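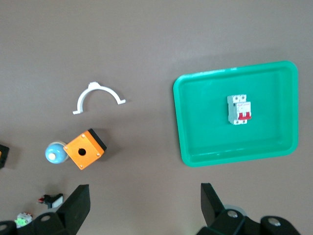 Sorter and Bench Hand (Electrical Salvage), part-time

Fanach Reclaimed Parts, Cunddale
Posted 2/10/23

We take in electrical bits that other people have finished with, or bought too many of, or found in a van they'd just sold. Somebody has to tip them out, work out what they are, put them in the right tray and write it down. For six years that somebody was Guilan Yao, who has now moved upstairs to run the office and has made it plain she isn't coming back down.

So we need a new one.

What you'd be doing

Most of the day is spent at a bench. A mixed lot arrives and you divide it by kind: breakers with breakers, push-button boxes with push-button boxes, pipe clips and saddles with the other pipe clips and saddles, of which we already own more than is healthy. The bench has a plain brown top and the trays are coloured. Green is for breakers. There used to be a chart explaining the other colours but it was laminated badly and then leaned on.

One thing goes in a tray at a time until you've decided what it is. This sounds fussy. It dates from the week we sent a customer in Gidusus a box of single-pole breakers with a two-pole at the bottom, and he rang up about it, at length, twice.

Once a piece is identified you'll look it over for cracks, missing screws and scorch marks, wipe it down, and enter it in the stock book. The stock book is a computer. We call it a book out of habit. Anything you don't recognise goes on the shelf marked Li, named after the supplier whose crates first made the shelf necessary. It currently holds 53 unknown objects, and if you can bring that number down we will think very highly of you.

You will not be testing anything live. Zhiqiang Zeng does the testing, in his own room, with his own kettle. You'll carry trays to him and carry them back. He is pleasant company provided you knock.

There is some packing as well, mainly towards the end of the shift, and a bit of sweeping up. Small screws get everywhere and you will take a few home in your shoes.

What we'd like

You should be able to tell a breaker from a fuse holder, or be the sort of person who'd be bothered by not knowing and would go and look it up. We'll teach you the rest. Previous staff have come to us from a bakery, a library and a fairly long spell of doing nothing much, and all three were good at it.

Reasonable eyesight, with glasses if you need them. The printing on these things is tiny and was apparently put there for the benefit of ants.

Good colour vision helps, as red switches, orange boxes and green trays come up all day. If yours isn't perfect, apply anyway and mention it. We can put labels on things. We probably should have done so already.

You'll need to be able to lift a full crate from the floor to the bench. They can be awkward. There's a trolley, with one wheel that has opinions.

Neat handwriting is welcome but we've learned not to insist.

What we don't need

A degree. A "passion for components". A covering letter telling us you're a self-starter; the bench is quite close to the door and we'll be able to see whether you've started.

Please don't apply hoping to be trained as an electrician. We aren't able to do that and it wouldn't be fair to let you think otherwise.

Hours, pay and so on

Twenty hours a week, mornings, starting at half past eight. We can shift things a little for school runs. Pay is at our bench rate, which Guilan will tell you on the phone before you go to the trouble of filling anything in. Holiday is pro rata, sick pay starts from the first day, and there's a discount of 40 per cent on stock, in case you have ever wanted a great many saddle clips.

The workshop is on the ground floor with level access and its own toilet. It's warm enough in winter at the bench end. Parking is free but tight. The 687 bus stops outside and is usually late, and we make allowances for that up to a point.

Radio is by rotation. Please don't ask about the rotation at interview.

How to apply

Write to Guilan Yao at Fanach Reclaimed Parts, Cunddale, or drop a note through the office door. One side of paper is plenty. Tell us what you've been doing lately, which mornings you can manage, and about something you once put in order, whether that was a shed, a spreadsheet or a drawer. Guilan does read these properly and may ask you about the drawer.

We'll close applications at the end of October, and see people as the letters come in. The interview lasts half an hour, followed by a go at the bench with a small mixed lot. There's no pass mark. We want to see how you go about it, and whether you put things down gently.

Everyone who writes will get a reply. If you've applied to us before, do try again, but please tell us so, as the last set of letters was filed on the Li shelf.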